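4.2 What counts as a cleared table

The literature on household tidying has a favorite claim, and we should say early that we don't believe it in the form it usually takes. The claim is that people share a sense of when a surface is clear, and that this sense can be written down as a rule: nothing on top that doesn't live there. Allport's checklist puts it in almost those words. The Fetuvura diary study, which relied on what householders wrote about their own rooms in the evening, repeats it with a different vocabulary. Both treat the coffee table as the easy case, a flat top with few things on it, and save their caution for kitchens and desks.

We chose the coffee table for the same reason, and found it harder than promised. The sitting room used for this part of the work has a dark, glossy wooden table standing in front of a long upholstered seat with a carved frame. The table has a thin gold-colored line along its front edge, a decorative gold handle at the middle of the apron, and a lower shelf between curved legs. A piece like this is bought partly to be looked at. A polished dark top also shows everything left on it, and that matters when raters are asked whether the room "looks done." A single object that would vanish among the letters and keys on a hall shelf becomes the first thing anyone mentions.

Figure 3 has one such object, a clear plastic bottle lying on its side with its red cap still on. The trash can on the floor by the table sits close by.
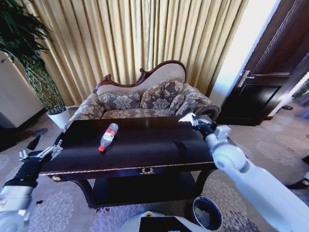

Fung-ping Huang objected, on reading a draft of this section, that a capped bottle is a drink until someone decides otherwise, and that calling it litter hands the answer to the rater before the question has been asked. We think the objection is right, and it changed how we wrote the instructions. In the first version, raters were told to mark each item as "trash" or "belongs." The bottle drew both answers, and the written comments showed that the two camps weren't disagreeing about tidiness at all. One group assumed the bottle was finished. The other assumed it had been put down for a minute. Neither had any way to know, and the form never asked them.

In the second version we added a third answer, "depends on the owner," and the confidence that earlier studies report for living room surfaces went away. Raters who had been firm became unsure once they were allowed to be. A skeptical reader may say that offering people a way out will always make them take it, and that's a fair worry. Marchand makes the same point about survey questions in general. But the raters didn't use the third answer everywhere. They used it for bottles, cups, magazines and remote controls, and hardly ever for crumpled paper. If it had only been an escape hatch, we would expect to see it spread more evenly across the items.

Position matters too, though less than we had guessed. A bottle standing upright reads as placed. The same bottle on its side reads as dropped or forgotten, and several raters gave the angle as their reason for calling it trash. We're wary of making much of this. Bottles roll, and people knock them over without being done with them. Still, if a rule for clearing a table is going to match what people say they want, it has to deal with the fact that they read intention from posture, and often read it badly.

The tissue is a different matter. Once a small wad of white tissue joins the bottle on the tabletop, the pair is judged together, and the bottle suffers from the company. Comments that had been neutral about it turned harsher. One rater wrote "clear the lot," and another asked why the first item had been left for so long, although nothing on the form said how long either had been there. We hadn't planned to study this and so can't say how strong the effect is. It does cast doubt on any scoring method, Allport's included, that adds up items one by one as though each were judged alone.

The rest of the room seemed to pull in the opposite direction. With patterned cushions propped along the back of the sofa, pleated curtains hanging to the floor and a potted plant in a square white planter, raters described the place as "kept" or "formal" even with the tabletop uncleared. Some then held the table to a stricter standard, and some forgave it. We have no account of why they split, and we distrust the ones we came up with afterward. The door standing partly open in the second view was mentioned too, mostly by raters who wanted it shut before they would call the room finished, which takes us well past the table and shows how little people respect the edges of the question they are given.

Figure 4. The same table with bottle and tissue. 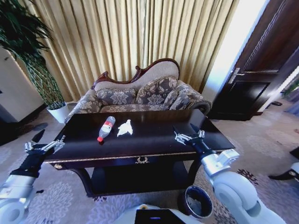
4.3 Limits of the rating task

All of this rests on one room and one kind of furniture. A pale or scratched table might well draw softer judgments, and a household with small children would likely laugh at the standard our raters applied. The Fledell group has argued that ratings of this sort measure the rater's own upbringing more than the state of the room. We can't rule that out — we collected nothing on how raters keep their own homes, and in December, when the forms were closed, it was too late to ask.

We would also caution against reading the third answer as a fix. It records doubt without settling it. Someone clearing a table for another person still has to pick up the bottle or leave it, and a form with more boxes doesn't make that choice. What the ratings do support is a narrow claim: crumpled paper can be treated as waste with little argument, and a capped bottle can't. Section 5 takes up the cups and magazines, where agreement was lower still.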